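Home | Notebook | Rigs | Parts | Log in

Bench notebook – sorting cell, arm 2

Print this entry | E-mail this entry

March, started 9:40

Arm stopped again in the middle of a tray. Third protective stop since we moved to the mixed toy tray, and the third time the log calls it "unexpected contact, wrist." I don't believe the log. It said the same thing when the air line was pinched on the old rig and the arm hadn't touched anything at all.

What I have so far. The stop came at cycle 564. Dorden's sheet says the force limit is good for 2000 cycles between checks, and I would like to know what they were picking up when they wrote that. Foam blocks, I expect. Limit was set to 80 percent, same as last week. Nobody had changed it, and I checked the saved file as well as the screen.

Jui-lin Wan thinks it's the plastic bags. Her argument: the fingers close, the force reading stays near zero, the controller decides it has missed and keeps squeezing, then the wrist picks up a side load when the bag snags on something in the tray. Could be. I would find it easier to believe if the other two stops had been on bags. One was on a ball, and for the first one we didn't write down the item. My fault.

The Denum people say to update the gripper firmware. They said that in the fall about something else, and the update cost us an afternoon and fixed nothing. Not doing it until there is a reason written down.

11:15 – Reran the bag pick by hand, slow speed, 20 tries. No stop. Proves very little, slow speed hides most things on this arm. Jui-lin counts it as a point against the firmware story. I count it as 20 tries.

11:50 – Worse problem, found while looking for the first one. After a stop, the Yen controller lets you hit resume without the gate being opened and closed again. I did it twice to be sure. So a person could be reaching in for a toy while someone at the desk clears the message. Resume is now off the desk screen and the key stays with whoever is at the table. Nobody runs this cell alone until that is sorted out, and I don't care what the demo schedule says.

To do: full speed bag test – log the item at every stop – ask Uvell for the raw wrist trace, the real one this time and no summary plot.

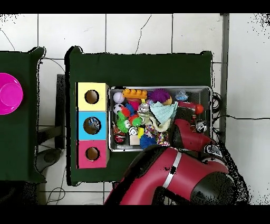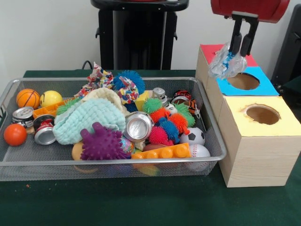

Arm 2 at the toy tray, two views. The bag is in the fingers in the second.

Recent entries
Wrist cable chafing, arm 2
Tray mesh and the depth sensor
Denum firmware, notes from the fall
Gate switch wiring

Previous | Next | Top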